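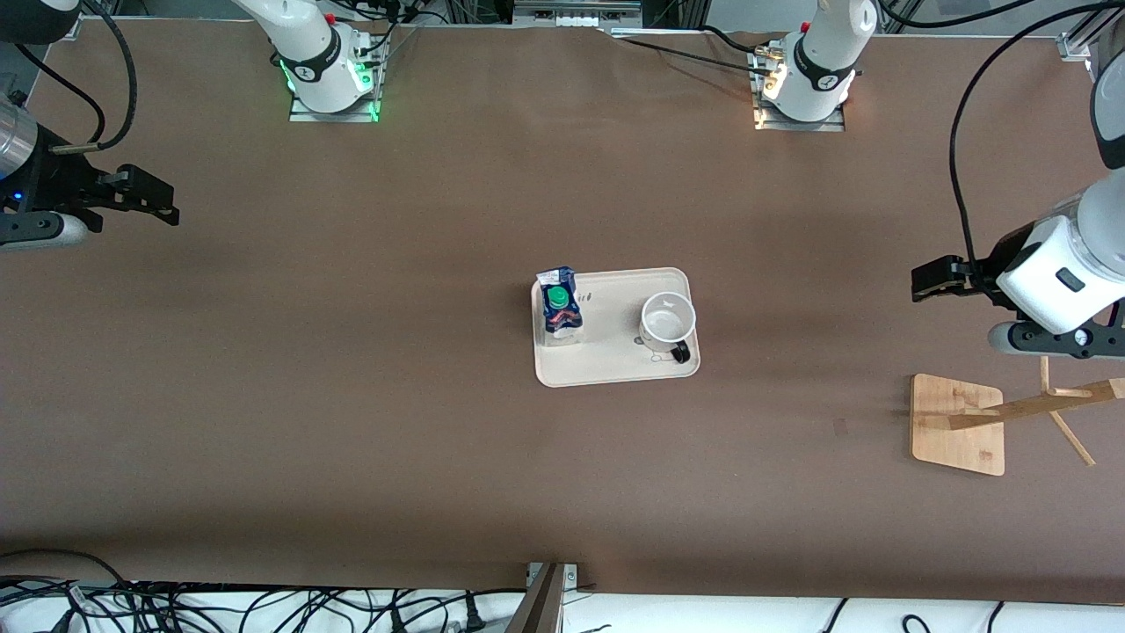

Tabletop Pieces: Tray, Mug and Mug Tree

Flaltden Household Collection – Gallery 41

The Flaltden Household Collection keeps everyday objects for the kitchen and dining table and makes them available for study, teaching and short-term loan. The collection holds 1,903 cataloged pieces, of which 1,298 may be requested by schools and community groups. This gallery presents a small group from the Brikia Room, where drinkware and serving pieces are set out on a large brown table.

The captions below refer to the photograph at the top of the page. Catalog notes on care and storage are given where they may be useful to borrowers.

The tray
A rectangular tray in cream-colored plastic, with rounded corners and a slightly raised rim. Trays are issued flat and should be returned flat, with nothing stacked on top of them during transport. Wipe with a soft damp cloth and avoid scouring pads.

The mug
White ceramic, with a black handle. The mug stands open side up on the right half of the tray. Ceramic drinkware is loaned for display and for handling sessions; borrowers are asked to report any chip or hairline crack before the piece is packed for return.

The drink pouch
A blue pouch with a green screw cap, at the left end of the tray. Packaged goods are kept in the collection under the heading Min, which covers cartons, pouches, tins and wrapped foods. They are supplied as study objects only, and their contents are not to be consumed.

The mug tree
Light, bamboo-colored wood, with a slender post and angled pegs on a square base with rounded corners. The mug tree is shown empty. When it is in use, mugs should be hung by the handle and distributed evenly so that the weight stays over the base. Wooden stands must be kept away from sinks, radiators and direct sun.

Arrangement
The tray lies near the middle of the table and the mug tree well to its right. Open space between pieces is standard practice in the Brikia Room – it allows each object to be lifted with both hands and set down again without touching its neighbor.

Related galleries
Visitors with an interest in table storage may wish to consult the Jistance Shelving Series, which covers racks, hooks and plate stands. A further set of serving trays will be added to the online catalog in April.

Loans and reproduction
Loan requests should be submitted in writing and should state the purpose of the loan, the dates required and the address where the pieces will be kept. A single loan may not exceed 400 pieces. Wooden and ceramic objects are packed in separate boxes – borrowers are asked to keep the original packing material for the return journey.

Photographs in this gallery may be reproduced for teaching without charge, provided that the Flaltden Household Collection is credited. Requests for commercial use are considered individually.

Page last revised 2025-09-21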